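Project Orka: progress report for August
Prepared by Agnes Haugen, Trirkville

Examples for the bag and basket tasks are now being gathered in the two-arm cell.
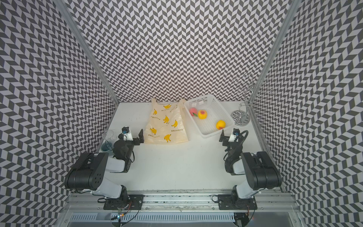
Work done
We recorded 100 examples of moving toy fruit from the basket to the bag. Aliki Zacharopoulos checks each one before it goes into the training set – she also writes the task labels.

Difficulties
The bag is soft and its handles are difficult to grasp. Two operators use different methods for this, and we must agree on one.

Next period
We request 3 more weeks of operator time for the cup and the wire stand.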